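Robot teaching by demonstration

Robot teaching by demonstration is a way of programming a robot by showing it a task, with little or no written code. A person moves the arm through the task and the system records joint positions, gripper commands and, in most cases, camera views.

Methods

In hand guiding, also called kinesthetic teaching, the operator holds the arm and pushes it along the path. It suits light arms that can sense outside forces. In remote control, or teleoperation, the operator uses a second arm, a handheld controller or a 3D mouse. The operator's hands stay out of the camera view, which helps when the recordings are used to train a vision-based policy.

Simulated demonstrations

Remote control also works with a simulated arm. The Irnuretti tabletop set holds 408 demonstrations recorded at 15 readings per second - each one a short task with small household objects. Layouts vary, and a target may lie close to something larger, so the gripper has to come down with care. 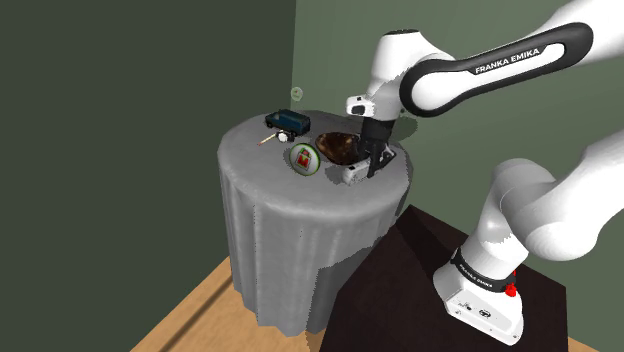 A simulated Franka Emika arm over a cloth-covered round table, its gripper fingers near a small white object beside a brown bowl.

Limitations

Recordings carry the operator's habits, including pauses and detours. Skills learned in simulation may also transfer poorly to a real arm, as friction and lighting are hard to model.

See also

Imitation learning
Teleoperation
Teach pendant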